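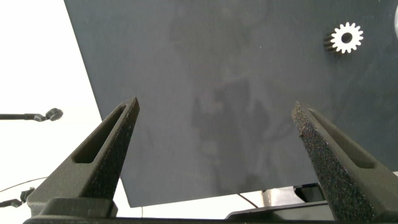 Loretta Van Dusen

Home | Guides | Spares | Ask Us

Section 7: Setting up your Pudisero bread proving cabinet

Welcome back, and well done for getting through the unpacking section, which I know is a bit of a slog! By now you should have the cabinet standing upright in your kitchen or utility room, with the shelves and the water tray still in their wrapping. Put the kettle on if you like, as none of this is difficult and there is really no hurry.

Before you start

Choose a level spot away from the oven and out of direct sun. Leave a good hand's width behind the cabinet so that air can move through the rear vents. My own first one lived beside a radiator for a whole winter, and I spent months blaming the flour.

1. Wipe the inside with a soft cloth and warm water, then leave the door open until everything is properly dry.

2. Slide the shelves in from the front, raised lip towards the back. They will feel stiff the first time - a gentle wiggle from side to side usually does it.

3. Fill the water tray to the line and set it on the floor of the cabinet. Tap water is fine in most places, though if your kettle furs up quickly you may be happier with filtered.

4. Close the door and plug the cabinet into a wall socket.

CAUTION: Do not use an extension lead, and never move the cabinet with water in the tray.

5. Turn the dial to 26 and wait for the green light to stay on without blinking. The first warm-up takes about 52 minutes, and a faint smell is quite normal while the heater settles in.

6. Put your dough in a lightly oiled bowl, cover it loosely and place it on the middle shelf.

Note: If you have the older Plirkix dial, it is marked with letters and you will want C for ordinary white dough and B for anything with butter and eggs in it. The conversion table is on page 11.

7. Have a look at the dough after an hour, and try to open the door only briefly. Rye and wholemeal loaves like to take their time, so please don't lose heart if yours seems to be sulking.

When you have finished

Switch off at the wall, empty the tray and prop the door ajar overnight. If a white crust builds up in the tray, soak it in equal parts vinegar and water, rinse it well and dry it before it goes back in. Replacement trays are part number 1845, and the same tray fits the Flestanach double cabinet too.

Section 8 covers overnight and cold-start proving.

We use cookies to remember your settings. Accept | Manage

Contact us | © Pudisero 2024 | Back to top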